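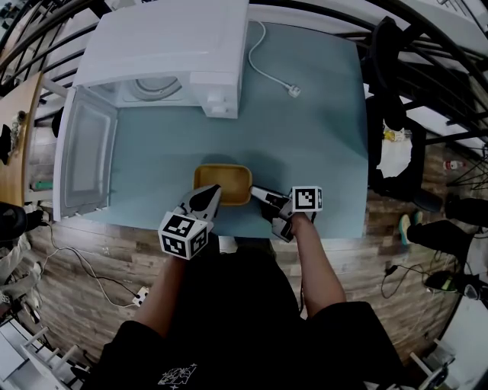
Shared Kitchen Equipment: Gallery
Milham House Residents' Services

The gallery on this page introduces the small appliances and tableware provided for residents of Milham House. It is intended for new residents and for those returning after the summer closure in July. The full inventory runs to 157 items and may be consulted at the reception desk. The entries below deal with the microwave oven and the bowls kept with it.

Microwave oven
White, with a round turntable and a rotary knob on the control panel to the right. The door opens to the left and should be allowed its full swing before a dish is put in or taken out.

Turntable
The turntable must be in place whenever the oven is used. It may be lifted out for washing and should be dried before it is returned.

Power cord
Residents are asked to unplug the oven before wiping the inside, and to keep the plug away from any spillage on the table.

Small bowl
Rectangular, yellow-orange, with rounded corners. Bowls of this size are suitable for a single portion of soup, rice or vegetables. Food should be covered loosely while it is heated and stirred halfway through.

Table
Square, with a pale blue-grey surface. The table is to be wiped with a damp cloth after each use. Abrasive powders and scouring pads are not permitted on it.

Use of the equipment
Bowls should be washed, dried and returned to the Lalen cupboard on the same day. Items left out overnight are collected on Thursday morning and held at reception. Residents may borrow no more than two bowls at a time.

Faults should be reported to Taha Hamdy, Residents' Services, Benjelloun Wing, Room 3. An appliance that is awaiting inspection will carry a written notice and must not be switched on until the notice has been removed.

Further galleries
Kettles and toasters
Pans and baking trays
Cutlery and serving dishes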